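Shingle beach losing height since the groynes were shortened - how to tell erosion from normal seasonal change?
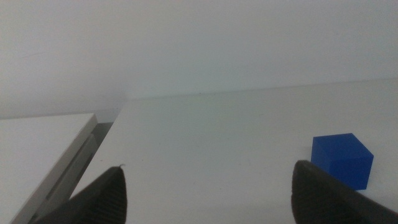 I look after the level records for a small frontage at Fandosdale, on a mixed sand and shingle beach with a clay layer underneath. The printed profiles only make sense spread out side by side, so I do the comparison on a large white table against a plain wall, with the oldest sheet at the left. The frontage is 300 m long and has timber groynes, which were shortened at the seaward end as part of the Brornstead scheme. Since then the upper beach at the northern end has dropped and the clay shows at low water after most easterly blows. At the southern end the beach is if anything a bit fuller than it was.

What I have:

- Cross-shore profiles at 60 m spacing, levelled by staff from a bench mark on the sea wall, twice a year, late winter and June.
- One older survey from 2000, same lines as far as I can tell, but the datum is not stated on the drawing.
- A run of photographs from the slipway, not taken at a fixed state of tide.

The consultant's note (Steltance, two pages) says the change is "within the envelope of seasonal variability". The note does not say what the envelope is or which surveys it was drawn from. The late winter profiles are lower than the June ones every year, as you would expect, but the June profiles also seem to be stepping down at the northern end, and that is what bothers me.

Is there an accepted way to separate a trend from the seasonal swing with only two surveys a year? And can the old survey be used at all if I do not know the datum? I have a spreadsheet and a level, no GPS kit. I am not after an opinion on whether the groynes should have been touched, that argument has been had.

Posted by fandosdale_levels, Feb 24, 2026

hoshino_spit

Compare like with like. Put all the June surveys in one set and all the late winter surveys in another, and do not mix them. If you fit one line through both, the seasonal swing swamps everything and you will get a slope that depends mostly on which season you started and finished with.

For each profile line work out the cross-sectional area above a fixed level, and between a fixed landward point (the face of the wall will do) and wherever the beach cuts that level. Choose a level you reached on every survey. Low water springs is tempting but there will be years when the staff did not get that far, and then you are comparing a full section with a short one. Somewhere near mean sea level is safer. On your beach I would also do a second calculation down to the top of the clay, where you know it, and this tells you how much loose cover is left.

Then plot area against date, one chart per line, June only. Do the same for late winter. What you are looking for:

Both sets falling at the same line - this is a loss over the period of record, whatever the season does on top of it.

Late winter falling, June steady - the beach is being drawn down further in storms but is recovering. Worth watching, since the wall is more exposed in between.

June falling, late winter steady - odd, and I would check the survey dates first. A June survey taken just after an easterly is a late winter survey in all but name.

Next, add up the lines. With 60 m spacing you can turn areas into volumes by taking the mean of each neighbouring pair and multiplying by the spacing. If the whole frontage is holding roughly the same volume but the northern lines are down and the southern ones up, then the material has moved along the shore and has not left. That is beach rotation. It is common after groynes are altered, as the shorter ones let more shingle past until the beach lines itself up again. It may reverse if the wave direction swings, or it may not. If the total is falling as well, you have a net loss, and the note from the consultant needs a better answer than one sentence.

Be careful about the clay. Sand and shingle can come back. Clay cannot. Once the platform lowers, the water in front of the wall is deeper for good and the waves reaching it are larger. I would record the clay level wherever it is exposed, to the nearest centimetre, at marked positions. Steel pins driven flush are the usual method, but ask whoever owns the foreshore before you put anything in it.

On seasonal envelope: it is normally the highest and lowest level recorded at each distance along the profile, taken over all surveys. The weakness is plain enough. If the new surveys are included when the envelope is drawn, then the new surveys are always within it. Ask which surveys went in. The envelope should be drawn from those before the groynes were shortened and the later ones laid over the top.

wader_and_staff

our beach did the same thing and it all came back after a couple of years. southern end looked great and the north was down to the clay, then we had a long spell of southerlies and it evened out. I would not spend too long on the spreadsheet tbh. Just take a photo from the same place at low tide and you will soon see.

Also check your bench mark. Ours turned out to be on a section of wall that had settled, so every level taken from it was wrong by the same amount and we thought the whole beach had gone up.

profile_line_103

The first reply covers most of it. On the 2000 survey, which was not dealt with:

It may be usable. Look for anything on the drawing that is hard, has not been altered and can still be levelled: the crest of the sea wall, a step on the slipway, a manhole cover on the promenade, an outfall sill. Level it now from your own bench mark. The difference between your value and the drawn value is the shift between the two datums. Do this with at least two features, preferably well apart. If they give the same shift within a few centimetres, apply it to the old profiles and carry on. If they disagree, either one of the features has moved or the drawing was not plotted from levels at that point, and you need a third.

Two common cases are worth trying before anything else. One is that the old work was to chart datum, in which case the shift will be close to the published difference for your nearest port. The other is that it was on a local site datum, often set at a round number so that nobody had to book negative levels. Here the shift will look arbitrary but should be constant.

Do not adjust the old profiles until the beach "looks right" against the new ones. That builds your conclusion into the data.

Even with the datum sorted, one survey is one survey. You would need the month it was taken before placing it in either of your sets. If the drawing has no month, there is sometimes a date in the revision box, but that is the date of drawing and the fieldwork could have been done well before it. I would show the old line on the charts in a different colour and leave it out of any fitted trend.

On the bench mark, I agree with the post above mine on that much. Close a level run back to a second mark inland, off the wall, every time you survey. It adds half an hour or so. Note the misclosure in the book.

On the photographs, I would not throw them away. If the same groyne appears in each, the number of planks showing above the beach on the north side is a fair stand-in for level, and the state of tide does not matter as long as the beach beside that plank is dry. Pick one post near the top of the beach and use it throughout. Plank depth can be measured on site.

The June figures are the ones to send back to Steltance, with the survey dates and the wave direction for the fortnight before each. Ask for the envelope plots by profile line in return.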